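November 2024

I came back to this diary after a long pause. In October I wrote only two entries, and both were complaints about the weather, so I will try to do better now.

The big subject of this autumn is my grandmother's buttons. She was a seamstress in Hokstead and she left behind several tins, and when we sold the house I was the only one in the family who wanted them. For years the tins stood under my bed. Now I have decided to sort everything before the winter, and I am surprised how much it occupies my mind. I wake up and I think about shanks and holes.

The first tin was easy. It contained mostly shirt buttons, white or almost white, with two or four holes. I counted them, and there were 219. The second tin was much harder. There were coat buttons, glass buttons, some covered with cloth, and many which I could not name at all. I spent a full evening on the difference between horn and plastic. The old advice is to touch the button to your lip, and horn should feel warmer. I tried it with 40 buttons and after that I trusted my lip less than before.

I read a booklet from Clarnwood, the haberdashery museum, which I ordered by mail. The author recommends to sort first by material, then by size, and by color only at the end. My grandmother did the opposite. With her everything was by color, and a blue glass button lay next to a blue one from a child's raincoat. I felt a little guilty when I took her order apart. I kept one small jar exactly as she left it, the green one, and this jar I will not touch.
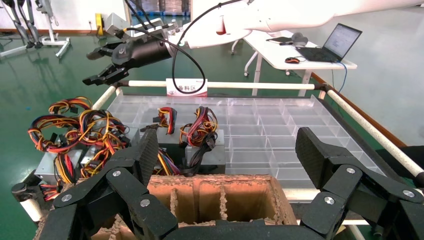 The question of storage took me longer than I expected. Tins are beautiful but you cannot see what is inside, and each time you look for one button you must pour out the whole tin on a towel. Wirnari sells wooden cabinets with shallow drawers, and I admit that I looked at them many times, but the price is more than I pay for heating. I think now that the simple way is better for me: a big transparent tray divided into small square compartments, where the colors show through the sides, and for the cards with sewn-on buttons a plain cardboard box with narrow partitions, so that the cards can stand upright. Ragged cardboard edges do not disturb me. My grandmother kept her best buttons in a box from shoe polish.

In the evening I also tried to write labels. My handwriting is too large for them, so I had to start over, this time with a hard pencil. I wrote the size in millimeters, although she always used the old button lines, and I put her number in brackets after mine. It is slow work – one small drawer of the desk took me the whole time between dinner and the late news.

One thing I must still find out. At the bottom of the third tin there was a set of dark metal buttons with an anchor, wrapped in a paper with the word Insaurralde written in pencil. I do not know if this is a shop, a customer or a ship. My aunt does not know either. I will write to the museum and ask, but first I need to clean one of them, carefully, with a dry brush only.

Tomorrow I must buy thread and more pencils.

Shared 8 times
3 comments

Recent entries
Rain again, and the gutter
How I washed the wool blanket
A letter to the library
Plum cake without eggs
Two complaints about the wind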